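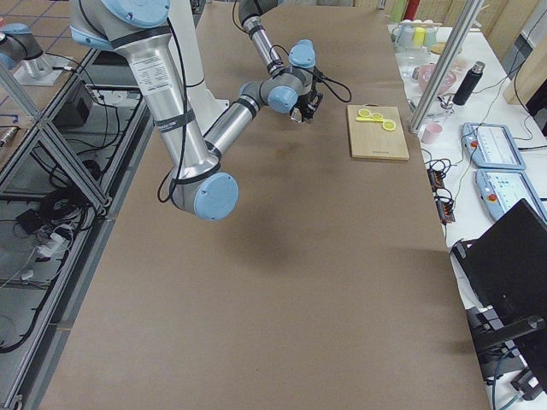
Is the Trudley tape dispenser worth buying if you only wrap parcels now and then?
I'd say it is, and I wrap maybe two a week!

Mine cost $38 and has a weighted base, so I can pull and tear with one hand while the other holds the fold down. Lovely clean edge every time, even on the cheap tape. My old Brolletti used to skid all over the place and chew the ends (it's gone to the shed). The grey is nicer than the colour on the website, too.

One grumble: rolls wider than 27 mm won't fit. I'd still buy it again tomorrow.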